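Flustirside open house: an afternoon with the data people

I had the Flustirside open house down in my calendar for weeks, and I still managed to arrive late and miss the coffee. No matter. The tour I wanted was the one on the second floor, where a company called Skustora collects the examples its arms learn from, and that one didn't leave until after lunch.

If you've never been, Flustirside is an old dairy building cut up into workshops, with a freight elevator that everybody warns you about and then takes anyway. Twice a year the tenants open their doors. Dimitriou, on the ground floor, had its packing line running and a long queue to see it, and I'll get to them in another post. I went straight up.

Our guide was Nermina Todorova, who runs the collection floor, and she was terrific - quick, funny, and happy to be interrupted, and our group interrupted her plenty. She started by telling us that most of what happens up there is people picking things up and putting them down again. A person holds a pair of handles, the arm follows, and everything the arm does is saved along with what its camera saw. One go from start to finish is called an episode. There are 9 stations in the room, and on a good day a single station gets through 45 episodes that are worth keeping.

The task they were collecting that month was store snacks. An operator gets a short instruction on a screen, something like "put the candy bar on the tray," and does it with the arm. Then somebody changes the layout and the next instruction comes up. I had expected bare cubes and colored blocks, the kind of thing you see in older videos, so finding a table set out like a corner store made me grin. Snickers on a clear stepped stand, Coca-Cola bottles lying in a holder of their own, foil packets in a wicker basket, and a plain cream tray waiting to be filled.
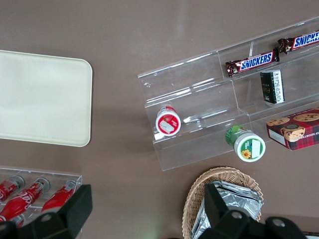

Clear plastic is the part I would have skipped if it were up to me, one visitor remarked, and surely it only makes the learning slower. Nermina was delighted with this. Yes, she said, it's slower! Transparent edges pick up reflections, and a reflection can look a lot like an edge that isn't there. But stores are full of the stuff, and an arm that has only ever seen solid shelves will be lost the first time it meets a see-through one. So the stand stays in.

She was just as good on foil. A crinkled packet never looks the same twice, and it gives when you squeeze it, so the operators learn to close the fingers gently and then lift a little before they commit. New operators tend to grab too hard. They also rush, and a rushed episode is hard to use even when the item ends up in the right place, since the model will copy the jerk along with everything else. Selteo, who write the software that plays the recordings back, had a laptop open next to one of the stations, and you could drag a slider back and forth through somebody's attempt. I could have stayed there all afternoon.

What surprised me most was how they treat mistakes. I'd assumed a dropped item meant a deleted recording. It depends. If the operator drops something, pauses, goes back and picks it up cleanly, that recording gets its own tag and is kept, because the arm needs to see what recovering looks like. If the operator fumbles and knocks things all over the place, out it goes. Somebody watches every episode before it's counted, and there was a nice little argument going on at the reviewing desk over one of them. (A bottle had been set down slightly crooked. I was on the side of keeping it.)

Then came the bit I'd been hoping for: we got to try. They let each of us have one turn, and the recordings were thrown away afterward, thank goodness. The handles are lighter than they look, and there's a tiny lag that you stop noticing after a minute. My job was to move a candy bar. I missed it on the first pass, pinched it by the wrapper end on the second, and got it onto the tray on the third, to kind applause from a boy who had done it first time.

Nermina said they want 500 kept episodes of the snack task before they train on it, and then 22 fresh layouts the arm has never seen, to find out how much it picked up. She wouldn't guess at the result. I asked whether I could come back for the test and she told me to write in, so I have.

Some practical notes if you're going to the next one. The second-floor tour fills up, so put your name on the sheet by the front door when you come in. The room is warm. Parking behind the building is free but tight, and the exit onto the road is blind on the left side. The stairs are next to the freight elevator, and they're what I used on the way down.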